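### 3.2 Why we kept coming back to edges

When we began our study of small household spaces in Jullorville, we expected people to talk about size. They did, but they talked far more about edges! Across 30 home visits we heard again and again that the top edge of a door, a divider or a drawer front is where a piece of furniture gets touched, leaned on and wiped. One household in the Kirkismont blocks had painted theirs three times and was still happy to discuss the shade.

We use "panel" for any flat upright part with a free upper edge, whatever it is made of. The edge counts as a separate part in our notes, and Figure 2 gives a view of one on a white panel.

**Figure 2.** White panel and its upper edge.

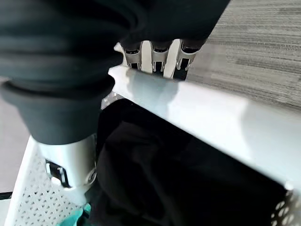 ### 3.3 Color and everyday wear

White panels were a favorite topic, and a very rewarding one. People liked how they brightened a narrow kitchen, and many had firm views on which cloth to use. We asked each household to keep a cleaning diary for 7 weeks, which gave us roughly 400 entries. The entries are short and wonderfully frank. Upper edges come up more often than flat faces, usually next to a remark about fingerprints or dust. We return to the diaries in Section 4, where they are sorted by room.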